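Bimanual folder task, planner notes, August, afternoon
Branch: poulain-grasp, controller on the Liditine build 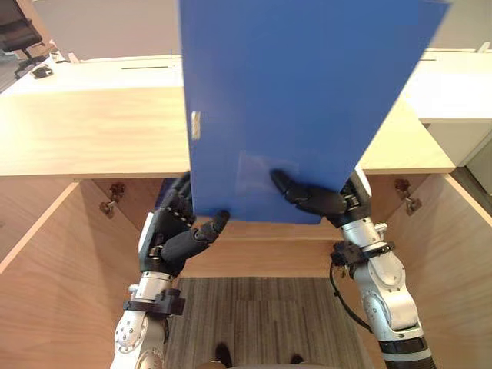 Skuvalov wrote back before lunch that the two-arm planner is fine and the trouble is all in our contact thresholds, that they run the same code on cardboard without complaint, and would we please stop patching the cost function before sending them logs.

I don't buy it. Cardboard is stiff. A plastic folder bends between the hands, and the planner treats it as a rigid plate with a fixed transform from left palm to right palm. As soon as the sheet flexes, the closed-chain constraint is wrong and the two arms start arguing over where the object is. You can watch it in the wrist torques if you plot them on the same axis, and I suggest people do that before touching any threshold.

Still, fair enough about the patches. There are too many. I've reverted everything on our side except the 2 mm slack on the relative pose, and I'd like that one left alone until we have a proper comparison.

Perception. The pose estimate on the blue sheet is worse than the viewer makes it look. The overlay draws a clean rectangle because it's fitted as a rectangle, so of course it's clean. Residuals on the lower edge, where the fingers cover it, are poor. Someone has written "folder tracking solved" on the Deltlow wiki page. Please take that down.

Suggestion from the planning side was to raise the control rate to 1000 Hz. The camera estimate lands every 160 ms. Running the inner loop faster just means we follow a stale pose more smoothly. If we want better behaviour at the edge we need either a compliance term or a bend parameter in the object model, and I'd try compliance first as it's less code.

Also found: the replay tool drops the first messages of each log if the clock offset is negative. Some of last month's plots that start with a tidy flat line are probably missing the grasp altogether. I haven't gone back through them. Whoever presented those, worth a look.

To do
- 20 repeats with stock Skuvalov settings, nothing of ours switched on
- same again with the slack term only
- log both wrist torques raw, unfiltered
- fix offset handling in replay, add a test for it
- no success rate in the report until we agree what counts as a drop

Left the arms' config files as they were at the last commit. Learned grasp scorer is off, and I'd want to see it beat a fixed corner grasp before it goes back on.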